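Lighting for Interiors, Unit 4: Working Out How Much Light a Room Needs
Course notes, Naima Younis
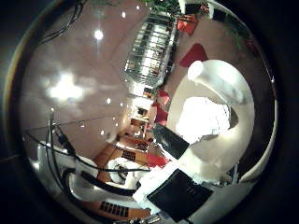

Page last changed: Apr 7, 2018

Read these notes before the practical. You will need a calculator and the lamp data sheets handed out in Unit 3.

4.1 Lumens and lux

A lumen measures the light a lamp gives out. Lux measures the light that reaches a surface, and one lux is one lumen per square metre. Students mix these up every year, usually by reading the lumen figure off the box and writing it down as the light level on the desk. A good deal is lost on the way, in the fitting and on the walls.

4.2 The lumen method

Multiply the lux you want by the floor area. Divide the result by the utilisation factor (UF) and then by the maintenance factor (MF). The answer is the total number of lumens to install.

UF depends on the shape of the room and the colour of its surfaces. A dark or warm-coloured ceiling sends back less light than a white one, so take the lower column in the table. MF allows for dust and for lamps fading with age.

4.3 Worked example

The reading room at Rondmont has a floor area of 40 square metres. The target for general lighting is 220 lux. Take UF as 0.5 and MF as 0.8.

220 x 40 = 8800
8800 / 0.5 = 17600
17600 / 0.8 = 22000 lumens

Divide by the output of one fitting and round up. Then check the layout on the plan – a correct total can still leave dark corners.

4.4 Glare

Glare comes from a source much brighter than what surrounds it. Ceiling spots are a common cause when they sit in the normal line of sight. Move the fitting, tilt it, or choose one with a deeper recess. Turning up the other lights may soften the contrast, but it uses more power and is rarely the first choice.

4.5 For the practical

Work in pairs. Measure the light at desk height with the meter flat and your own shadow out of the way. Siham Zaki has the meters; sign one out and bring it back the same afternoon.

Reading: Tikkanen, chapter 3, up to page 121. The section on daylight is not needed until Unit 6.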